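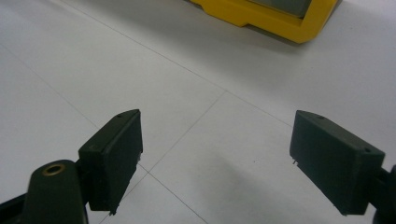
The hand-held gripper is finally together and working at the Trurnville workshop, and I'm very happy to be writing that after the winter we had with the first set of parts! Both fingers are the new dark green ones, with the flat matte inner faces we settled on after your comments in March. The brass-coloured threaded insert you kindly agreed to pay for is in the mount too, and it has made swapping parts so much less of a chore (the old plastic threads gave up on us again and again).

On money, we have spent $242 of the $259 from the Herka grant, mostly on filament, fasteners and a second set of bearings. What's left should cover the longer cable for Salian, which is what we've been calling the whole build — the name stuck before anyone could think of a better one.

Two things are still open. The right finger needs a little more travel before it closes as evenly as I'd like, and the small metal pins want trimming back. Sławomir Laskowska has offered to bring his files over on Saturday, and we'll probably make an afternoon of it.

After that we would like to take it to the Skelonside open house and let five people try it, if you're still happy for us to go.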